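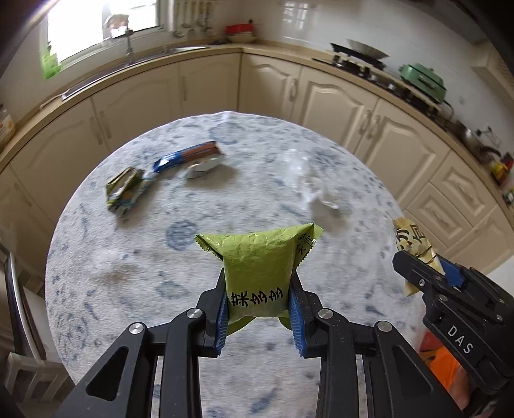
*Green snack packet in the jaws, second gripper at right holding a yellow one.*

## DRONDANO-60: Object track lost on clear film, table-clearing task

**Project:** Drondano (Clirkberg robotics capstone, spring section)
**Component:** Zirkance tracker, wrist view
**Severity:** 2
**Status:** Fix merged, pending retest

### Symptom

Printed packets are tracked from approach through release. Clear plastic is not. The tracker drops the object ID shortly after the jaws close, then assigns a new one, and the episode gets split in the export. The training script rejects split episodes, so the class dataset is short on exactly the items the final demo requires.

### Environment

- Zirkance tracker, default config from the Nambiar course repo
- Wrist stream at 60 fps
- Confidence threshold 0.7, hold window 3 frames
- Both grippers logging, clocks synced at session start

### Log

**14:10** Reproduced from a recorded episode. ID changes on the clear item on every replay. No ID change on the green packet using the same config.

**14:25** Suspected dropped frames. Checked timestamps on both streams. No gaps. Ruled out.

**14:40** Suspected jaw encoder. Closing width is plausible and the trace is smooth. Ruled out.
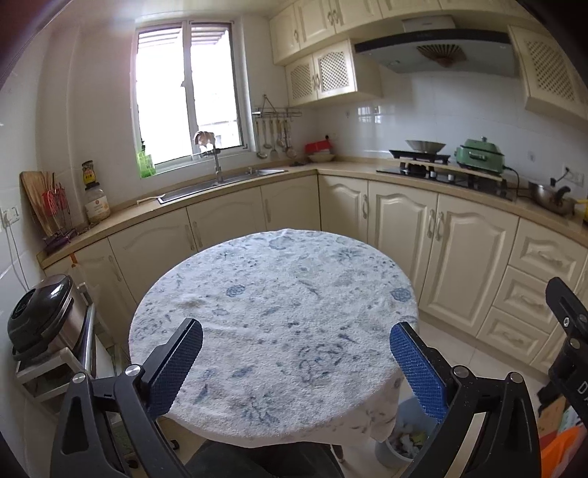
**15:05** The tracker takes its background reference from a view with the jaws open, and that reference is then used for the whole episode. Per the Zirkance config notes, this works when the object differs from the background in color or texture. Clear film over a patterned surface does neither well. The tablecloth has pale blue and grey-blue flowers on white, and they remain readable through the film, so the mask follows the print and comes off the object when the gripper moves. The window behind the sink is a second problem: auto exposure reacts to it whenever the gripper pitches up, and the mask score dips at the same points in the trace.

**15:30** Locked exposure in replay by normalizing brightness. Score dips are smaller, ID still lost. Exposure contributes but is not the root cause.

**15:50** Raised hold window from 3 to 7 frames. Track survives most grasps over the cloth. Still fails when the item moves from the table to the floor area, where the background reference is no longer valid at all. 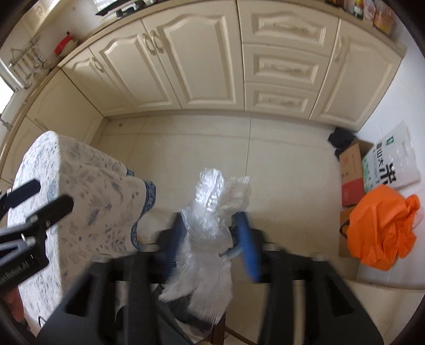 *Clear bag between the fingertips, floor tile behind it. Highlights strongest at the bunched top.*

**16:20** Added a background refresh, triggered when the wrist pose leaves the table region. Highlights on the film now dominate the mask over plain tile. ID held through release in replay.

### Changes

1. Hold window set to 7 frames.
2. Background refresh on region change – flag `bg_refresh`, default on.
3. Exposure lock moved into the session start script.

### Open items

- Retest live. All results so far are from replay.
- Longer hold window may merge two packets that touch. Needs a check on the snack packaging episodes before those are re-exported.
- Record a set over a plain cloth for comparison. Same items, same start pose.
- Old episodes keep their split IDs until re-exported. Do not hand-edit the JSON.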